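Budgeting for a bin-picking cell: what should be included beyond the arm itself?
Posted in Equipment Planning and Procurement, 21st August 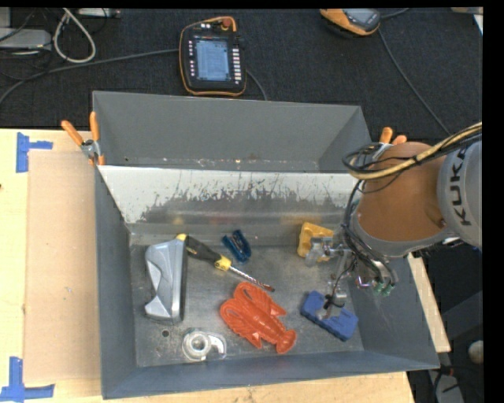
Fatima Coetzee

Our training centre is preparing a capital request for a second bin-picking cell, to be installed at the Wurbridge campus. The existing cell was assembled over several years from separate purchases, and no single record of its full cost survives. The finance office has asked for one consolidated figure with supporting line items, and I would prefer not to return in the next financial year with a supplementary request.

The arm has been quoted and is not in dispute. My enquiry concerns everything else. The cell will be used for picking mixed objects from a metal bin: hand tools, stationery, plastic toys and similar items, with no two the same shape. Students will change the contents frequently. I should be grateful for advice on the following points.

Which ancillary items are most commonly left out of a first budget? Is it reasonable to fabricate the bin and its fixings in our own workshop, or should these be purchased? What allowance should be made for consumables over the first year? We have provisionally entered $500 for the bin and fixings and $900 for spare gripper parts, and I have no firm basis for either figure.

Annelore Wunderlich

The organisation for which I manage equipment planning, Sellemeck, has prepared several requests of this kind. The following reflects our practice and should be checked against your own procurement rules.

The items most often omitted are cables and their management. Power, signal and air lines must travel with the arm through its whole working range, and they wear at the points where they bend or rub. We enter dress pack, spare leads and connectors as a separate line and do not fold them into the price of the arm. Extension cables for the teach pendant belong on the same line, as does a proper holder for it. A pendant that lives on the floor or the end of a bench will be dropped sooner or later, and a replacement is a considerable expense.

With regard to the bin, workshop fabrication is entirely reasonable. Folded sheet metal is inexpensive and tolerates contact from the gripper, although the walls and base will mark – this is cosmetic in most cases. Please note that bare metal can reflect light. If your cell is to rely on a camera, allow for a matt finish or a liner, and for diffuse lighting. Clear plastic objects are troublesome to detect in any light and I would include some in your acceptance trials.

Spring clamps are adequate for holding a bin during trials and cost very little. For a permanent teaching cell I would budget for bolted brackets. Tape marks on the bench are useful for returning the bin to its position, but they lift at the corners and should not be relied upon for calibration.

Your figure of $500 is sufficient if labour is not charged internally. The $900 is low for a first year with students. We hold two complete sets of fingers per gripper and budget accordingly.

Finally, the safety assessment, guarding and commissioning should each appear as a line in their own right. Our own template runs to 114 lines, many of them marked nil, and I am able to send a copy upon request.

Wiegand

We bought ours as a package from Zutoneo and the delivery charge was not in the quote. Ask about freight. Also add 10 per cent contingency.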